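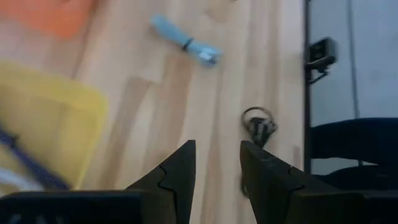
Table before sorting, light blue item still unclaimed.

From: Siiri Lapiņa
To: rullow-house list
Date: Wednesday, November 19, 2025
Subject: Re: Leftovers on the beech-colored table

Oanh Đặng wrote:
> The table has to be clear by the 25th. Can someone list what is
> on it and say where it goes? I also need to know if the finish
> needs another coat before December.

Status as follows.

Light blue item, long, dark band around the middle, pale tip that flares at one end. Soft toy or rubber, I can't tell from the photo. It doesn't match anything on the Fevdale inventory. If it belongs to your kid or your dog, reply with the shelf you want it on. Otherwise it goes in box 124.

Small dark item, either a cable bundle or a clip with a loop of wire. Goes to the cable drawer if it is a cable. Please label it — the drawer already has 3 leads with no tags.

Yellow item with rounded corners, left side. If it is one of the Livska trays, it stays with the craft supplies. The striped strap or cloth goes to the textile shelf, folded.

Finish: the boards vary from cream to a darker tan. I read that as the wood and would not sand for color. One coat of the Daher oil, 2 cloths, wipe along the boards, leave overnight. I can do it once the top is clear.

Siiri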